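Section 3: Before you order (budget and site planning)

Read this before sending the purchase form to Duygu Tekin. Most returns we get are from people who bought first and measured later. Applies to the Tultia two-arm kit, home and small office sites only.

3.1 Work out the budget

1. Start with the kit price, 2,245 per arm. Two arms, so double it. The price list shows the single figure and it catches people every year.
2. Add grippers. Not included. One per arm, plus one spare set of fingers.
3. Add cables. Order the longer ones. The short ones reach fine on a bench and then pull tight the first time the arm goes out to full stretch.
4. Shipping from the Skarkby warehouse is quoted separately. Ask for it in writing.
5. Leave something for task objects: keys, key rings, cups, cloths, whatever your job needs. Cheap but it adds up, and somebody has to go and buy them.

Note: quotes are good for 72 hours. After that Marthinus Zwane has to reissue and the price may move.

3.2 Pick the work surface

1. Decide the task first, then the surface. Small-item work (sorting keys, picking up rings) needs very little area.
2. You do not need to buy a bench for this. A plain stool will do for first trials, set between the arms.
3. Check the height with the arms powered and the grippers pointing at the surface. Both arms should reach the middle.
4. Look for holes in the top. A thin key ring can catch in one.
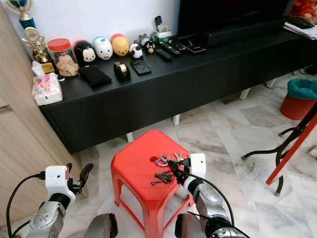
5. Leave 70 cm clear behind the surface if you can. Less is workable, but slow the arms down in settings (see 5.2).
6. Hard smooth floors: fit the rubber feet, they come in the accesory bag. Carpet: skip them.

Caution: keep loose cable away from the joints. Clip it along the arm, leave slack at the gripper end. A snagged cable is not covered by the warranty.

Caution: power off before changing fingers. Always. Both arms, even if you are only touching one.

3.3 What to hold off on

Second camera. Wait a month, see if you need it.
Güneş lighting kit. Nice to have, only worth it for rooms with no decent daylight.
Pudine carry case. Only if the kit is going to move between sites.

3.4 Lead times

Arms ship in 4 weeks. Grippers come seperately, usually sooner. Orders placed in January run slower, plan for it.

Site questions to Elaheh Farahani, with your room measurements. Go to Section 4 once the boxes are in.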